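飲みかけペットボトルの置き場所と分別について 共用ラウンジでの調査レポート(最終版)

生活環境デザイン演習 第2班
提出者 Karthik Munasinghe
提出 05/04/2020

はじめに

時間がないので先に結論から書きます。共用ラウンジのペットボトルが片付かないのは、ごみ箱が足りないからだと最初は思っていた。調べてみたら、ごみ箱より手前の段階、つまりキャップとラベルを外すところで止まっている人が多い。外すのが面倒→とりあえず台に置く→忘れる、という流れ。このレポートではその流れを整理して、置き場所を変える案をひとつ試した結果を書く。

班のテーマは「身近な容器を最後まで使い切る」。ほかの班は弁当箱とか紙コップをやっていたので、うちは炭酸飲料のペットボトルにしぼった。理由は単純で、ラウンジに一番よく残っているから。あと形がおもしろい。水のボトルはだいたいつぶしやすいけど、炭酸のは固い。その差も少し見ている。

調査場所

学生棟802号室のとなりの共用ラウンジ。名前がついていて、みんな「Um」と呼んでいる(由来は先輩に聞いたけど分からなかった)。長机、流し、冷蔵庫、分別ごみ箱。流しの横に細い棚があって、ここが問題の場所。洗ったマグを置く棚なのに、いつのまにかペットボトル置き場になっている。

管理は棟の事務室。調査の許可は2月にもらった。条件は「人の飲みものを勝手に捨てないこと」。これが思ったより重い条件で、飲みかけか飲み終わりか外から分からないボトルは全部そのままにするしかない。なので調査の途中から「外から見て分かるか」という項目を足した。

調べ方

最初の計画では一日中見はるつもりだったが、授業があるので無理。朝と夕方の見回りに変更した。見回りでメモしたのは次の項目。

置いてあった場所
キャップの有無
ラベルの有無
中身が見えるかどうか
つぶしてあるかどうか
ひとこと(においとか、べたつきとか)

メモは紙。あとで表計算に打ち直したけど、字が汚くて読めないところがあった。そこは空欄のままにしてある。推測で埋めるのはやめた。

見回りとは別に、ラウンジを使う人に短いアンケートをした。配ったのは200枚。回収はそれよりだいぶ少ない。回収箱を入口じゃなくて冷蔵庫の上に置いてしまったのが敗因だと思う。背の低い人には箱が見えなかったらしい。これは反省のところにも書く。

ボトルそのものの観察

置き場所の話の前に、ボトルの作りを一回ちゃんと見ておく。ここを飛ばすと、なぜキャップで止まるのか説明できないので。

炭酸用のボトルは丸い。角ばった水やお茶のボトルと違って、胴がほぼ円筒で、途中にくびれがあるものが多い。内側からの圧力に耐える形だと授業で習った。底も平らではなく、でこぼこしている。だからキャップをしめたままだと手でつぶすのはほぼ無理。キャップをゆるめて空気をぬくとつぶれるが、それでも水のボトルより力がいる。班でいちばん握力のある人でも一回ではつぶせず、足を使った。

キャップはまわりに縦のみぞがあって、指がすべりにくい。問題はその下の輪っか。あけたときにキャップから離れて、首のところに残るリング。これを取るべきかどうかで班の中でもめた。事務室の分別表には「キャップ・ラベルをはずす」としか書いていない。リングについては何も書いてない。まじめな人ほどここで手が止まる。爪でやろうとして痛い、ハサミはどこだ、もういいや後で、となる。
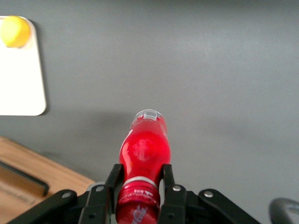

ラベルについてもうひとつ。コカ・コーラみたいに赤くて面積の大きいラベルだと、巻いてあるあいだは中身がほとんど見えない。上のほうの透けているところをのぞくか、持ってみて重さで判断するしかない。見回りのときにこれがいちばん困った。許可の条件があるから、見ただけで空だと言えないものは空あつかいにできない。結果、ラベルつきのボトルはどんどん棚に居すわる。逆に、ラベルをはがしてあるボトルは一目で空と分かるので、次に来た人がついでにごみ箱へ入れてくれることがある。アンケートの自由記入にもそう書いた人がいた。

ラベルのはがしやすさも種類でちがう。ミシン目があるのは早い。のりで貼ってあるタイプは、はがし始めの端さえ見つかれば早いけど、その端が見つからない。ぬれた手だとさらに見つからない。流しの横の棚にたまるのは、ゆすいだあと手がぬれたままでラベルをあきらめるから、というのが班の仮説。完全には証明できてない。

見回りの結果

流しの横の棚がいちばん多い。次が長机のすみ。窓ぎわにもあったけど少ない。冷蔵庫の中は調べていない(人のものなので)。

朝と夕方では朝のほうが多く残っていた。夜にラウンジを使った人がそのまま帰るためだと思われる。清掃は昼に入るが、清掃の人も飲みかけかもしれないボトルには手を出さない。事務室で聞いたら、前に捨てて苦情が来たことがあるとのこと。なるほど、という感じ。

キャップはしまっているものが大半。つぶしてあるものはほとんどなし。つまり棚にあるのは「途中まで片付けたもの」ではなくて「何もしてないもの」だった。これは予想とちがった。ゆすいだ後であきらめるなら、キャップはあいているはず。なので上に書いたぬれた手の仮説は、棚の一部のボトルにしか当てはまらない可能性がある。残りはただ置いただけ。

べたつきは長机のほうがひどい。棚は流しに近いので、気づいた人がふいているのかも。

アンケートの結果

設問は5つ。くわしい集計は付録の表に入れた。ここでは目立ったものだけ。

「片付けをやめてしまう理由」では、リングとラベルに関するものが上位。ごみ箱の場所が分からないと答えた人は少なかった。最初の思いこみはここでほぼ崩れた。

「だれかのボトルを代わりに捨てたことがあるか」は、あると答えた人が意外といる。ただし「空だと分かるときだけ」という書きこみが多い。見回りの感触とも合う。

自由記入から、いくつか写しておく。
「ハサミを置いてほしい」
「輪っかは取らなくていいなら、取らなくていいと書いて」
「名前を書くペンがあれば飲みかけと区別できる」
「炭酸のやつだけ固くて腹が立つ」
最後のは改善案ではないけど気持ちは分かる。

改善案と試作

案はいくつか出たが、時間の都合で試せたのはひとつ。流しの横の棚に、低い仕切りトレーを置いた。試作の名前はProvley。名前は会議で勝手に決まったもので意味はない。厚紙で作って、表面に透明テープをはって水よけにした。

仕切りは2つ。左が「まだ飲む」、右が「もう空」。左のほうには油性ペンをひもでつるして、名前を書いてもらう。右に入れたものは、だれが捨ててもいいというルール。事務室にも説明して、右側にかぎっては清掃の人も捨ててよいことにしてもらった。許可の条件とぶつからないやり方がこれしか思いつかなかった。

右側の奥の壁に、手順を短く書いた紙もはった。
キャップをはずす
ラベルをはがす
ゆすぐ
リングはそのままでよい
四行目を入れるかどうか、事務室に確認してから入れた。この棟ではそのままでよいとの回答。別の棟や自宅の自治体では違うかもしれないので、その注意も下に小さく書いた。

順番も変えてある。前の分別表ではゆすぐのが先だったが、ラベルを先にした。手がかわいているうちにはがしてもらうため。

試した結果

右側はよく使われた。置かれたボトルのうち、ラベルがはがしてあるものが前より目立つ。棚の残りもへった感じがする。ただし期間が短いし、トレーがめずらしくて使っただけの人もいるはずなので、効果があったと言い切るのはまだ早い。

左側はあまりうまくいっていない。ペンのひもが短かった。ボトルを持ったまま書こうとすると届かない。あとペットボトルの表面は結露していると油性ペンでもはじく。ラベルの上なら書けるけど、つるつるしたラベルだとこすれて消える。キャップの上に書くのがいちばんましだった。白いキャップなら読める。赤や黒のキャップだと読めない。ここは紙の札を輪ゴムでとめる方式に変えたほうがいいと思う。

トレー本体は厚紙なので角からふやけた。テープのすきまから水が入る。次はプラ板か、古いトレーの再利用。材料店のNenexで見積もりをとったが予算を超えたので保留中。演習室の備品リスト(Brenderoで管理しているやつ)に使えそうな浅いトレーがのっていたので、貸し出しを申請ずみ。返事はまだ。

反省

・回収箱の位置。入口に置けばよかった。
・メモの略号を班で統一していなかった。「キ」がキャップなのか汚いなのか分からない行がある。
・炭酸と炭酸以外を途中まで分けずに書いていたので、前半のデータは比べられない。
・つぶす実験は力のある人だけでやったので、ふつうの人がどれくらい苦労するかは不明。手の小さい人にもやってもらうべきだった。
・写真をもっと撮っておくべきだった。試作の組み立て中のものが一枚もない。

今後

札方式の試作と、素材の変更。あと、キャップ入れの小箱をトレーの右前につける案が出ている。はずしたキャップを持ったまま別の箱まで歩くのがいやだという声があったため。小箱は紙コップで仮に作ってみたが、軽くてすぐ倒れた。重しを入れるか、トレーに固定する。

ラベルの端が見つからない問題は、こちらでは解決できない。手元を明るくすれば少しは見つけやすいかもしれないので、流しの上の蛍光灯がひとつ切れている件を事務室に伝えた。交換待ち。

役割分担

見回り 班員全員で交代
アンケート作成と集計 Karthik Munasinghe
試作 班員全員(厚紙の切り出しは演習室で)
事務室との連絡 Karthik Munasinghe

付録の表は別ファイル。ページ番号がずれているかもしてません、直す時間がなかったので表の題名で探してください。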